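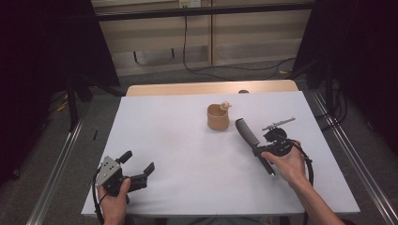

# Chapter 7: Where Does It Go?

Ask a roomful of people how many things they own and the guesses will come in low. Students in one of our sections were asked to write down a number, seal it in an envelope, and then go home and count a single room. Jhonatan Londoño guessed 300 for his whole apartment. He stopped counting at 1,093, in the bedroom, with the closet door still shut. He has asked us to mention that he considers himself a minimalist.

Chapter 6 dealt with how things enter a household: buying, inheriting, being handed a tote bag at a conference. This chapter takes up the longer and duller part of the story, the years in which an object simply sits somewhere. Economists have had a great deal to say about the moment of purchase and much less about the decade in the drawer, which is a pity, as the drawer is where most of the action isn't.

## 7.1 The resting place

Every object in a home has a spot where it is when no one is using it. We will call this its **resting place**. The term sounds a little funereal, and for bread machines it should.

A resting place may be chosen or it may be accidental. The forks were probably assigned to their tray by somebody who gave the question at least a minute's thought. The spare key, the dead battery, and the instruction booklet for a fan you no longer have were never assigned to anything. They were put down. Put an object down in the same spot three times and the household will begin to defend that spot as though it had been voted on.

Small items behave differently from large ones here. A sofa has one resting place and keeps it until somebody's back gives out. A comb may have four in a week. It is light, it is used while the owner is thinking about something else, and it travels in the hand to wherever the hand is going next. Cups have a related talent. A cup that loses its job as a cup (a chip, a missing partner, a slogan from a former employer) is rarely thrown out. It gets promoted to container, and from then on it collects pens, hair ties, and screws of unknown origin.

This second career is common enough to need a name of its own. A **convert** is any object kept mainly for holding other objects, though it was made for something else. Look for jam jars, cookie tins, and the good salad bowl.

## 7.2 The Hirum household survey

Much of what follows rests on a small study carried out in the town of Hirum by Kaiwen Kang, who spent April going from door to door with a clipboard and a high tolerance for being offered tea. Kang visited 234 homes. In each, the person who answered was asked to find five ordinary items: scissors, tape, a flashlight, a comb, and a pen that worked.

The pen caused the most trouble. Nearly every household had pens in quantity, and most had a convert full of them within reach of the phone, but the words "that worked" produced long silences and a good deal of scribbling on the backs of envelopes. Several people returned the dry pens to the cup afterward. Kang asked one of them why and was told, with some heat, that they might come back.

Scissors were found quickly in homes with one adult and slowly in homes with two. In homes with teenagers they were found in the teenager's room, or so it was alleged. Kang did not go in to check, and we support that decision.

Two further points from the survey will matter later in the chapter:

* People gave directions to an object with great confidence and then walked somewhere else. Ask where the tape is and you get the place it ought to be. Watch them fetch it and you get the resting place.
* Flashlights had the steadiest homes of the five. They also had the flattest batteries. An object that is always where it belongs may be one that no one ever uses.

## 7.3 Near, far, and the garage

We can sort resting places by the effort needed to reach them. **Near storage** is anything you can get to without bending, climbing, or moving something else first. **Far storage** is everything beyond that. The garage, where there is one, is best treated as a separate country.

Objects drift outward. A waffle iron starts its life on the counter, moves to the cabinet under the counter, then to the shelf over the refrigerator, and finally to a box marked KITCHEN MISC. Each step is small, and at each step the owner fully intends to make waffles. Section 7.5 looks at the speed of this drift and at what happens when a household moves, which is the only event known to reverse it.

### Before you read on

1. Choose one drawer in your home. Write down what you believe is in it, then open it. Keep both lists for the exercise in Section 7.4.
2. Find two converts. What was each one made to do, and when did you last see it do that?
3. Test your pens.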